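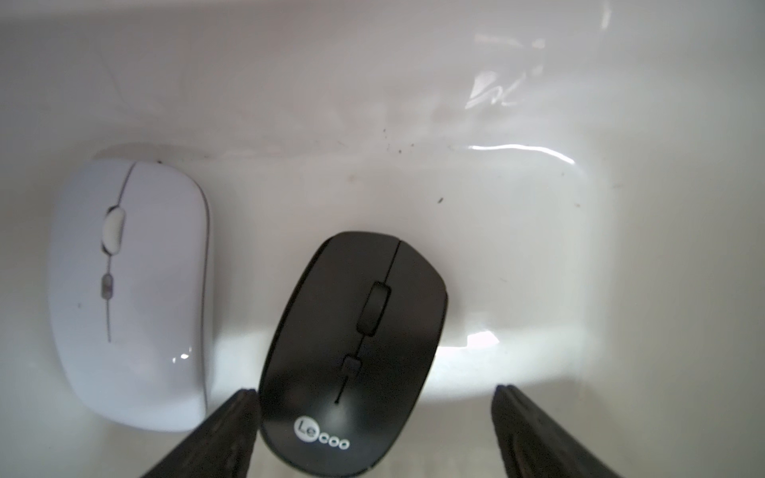 Ausgabe 70 · August 2018

**Die Flaliser Dorfchronik ist online – und zwar komplett!**

Wer schon immer wissen wollte, wann in Flalis die erste Strassenlaterne brannte oder wie der grosse Streit um die Mühlenbrücke ausging, kann das seit Dienstag bequem von zu Hause aus nachlesen. Alle 2394 Seiten der Dorfchronik sind unter dem Namen «Privance» frei zugänglich, samt Abschrift und Stichwortsuche. Im Februar lagen die Bände noch im Archivschrank der Gemeinde, und wer hineinschauen wollte, musste sich anmelden und Kurrentschrift lesen können.

Damian Gasser hat die Abschriften geleitet und ist hörbar begeistert. «Man tippt den Namen der Urgrossmutter ein, und plötzlich steht sie da, mit einer Busse wegen zu lauten Singens auf dem Kirchplatz», erzählt er. Seine eigene Lieblingsstelle ist der Eintrag über ein entlaufenes Kalb, das es bis ins Schulzimmer schaffte. Der Lehrer notierte dazu nur das Wetter und die Anzahl der zerbrochenen Scheiben (es waren 3).

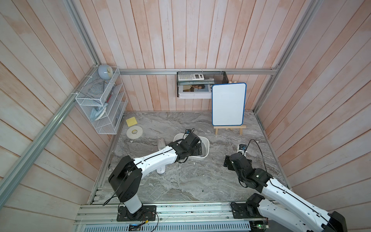 ## Post aus Madthorpe

Eine schöne Überraschung kam aus England. Mehrere Briefe in der Chronik stammen von Auswanderern, die sich in Madthorpe niedergelassen hatten, und der dortige Geschichtsverein hat prompt die Gegenstücke gefunden! Damit lassen sich manche Briefwechsel zum ersten Mal von beiden Seiten lesen – Heiratspläne, Rezepte, eine jahrelange Zankerei um eine geerbte Standuhr.

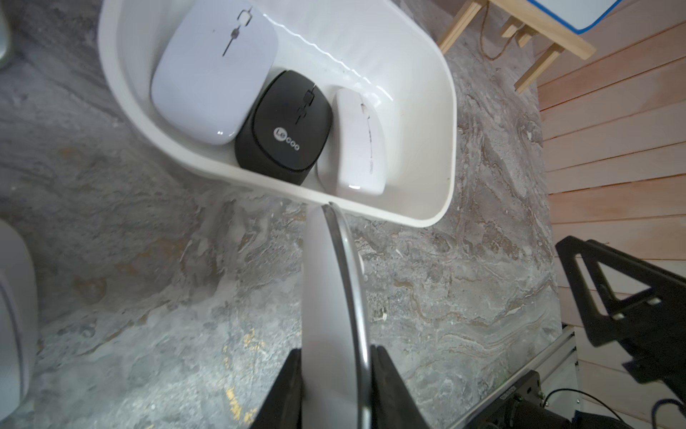 Die englischen Briefe werden gerade übersetzt und sollen nach und nach dazukommen. Wer Freude an alten Handschriften hat, darf gern mitmachen. Vorkenntnisse braucht es keine, die Buchstaben lernt man beim Lesen, und bei den Tintenklecksen raten ohnehin alle gemeinsam.

Gefeiert wird auch noch: Im Saal des Restaurants Çınar liest Gasser am Samstagabend um 19 Uhr die besten Stellen vor, natürlich auch die mit dem Kalb. Der Eintritt ist frei, es gibt Linsensuppe und Gebäck.

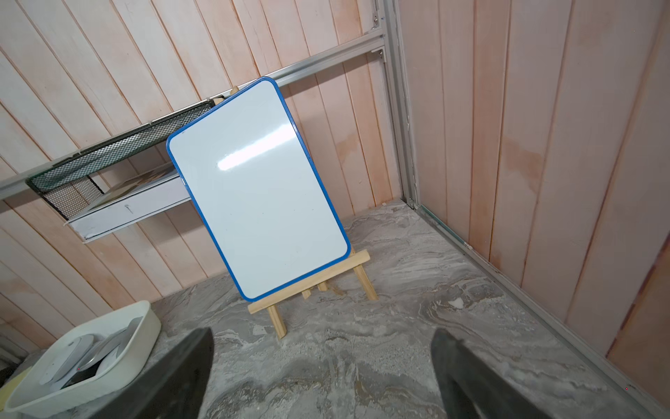 Wer alte Fotos vom Dorf besitzt, kann sie gleich mitbringen. Gesucht sind vor allem Aufnahmen vom Bau der Turnhalle und von der alten Käserei, zu der bisher jedes Bild fehlt. Die Gemeinde hat 300 Franken für Abzüge gesprochen, die Originale gehen selbstverständlich an ihre Besitzer zurück.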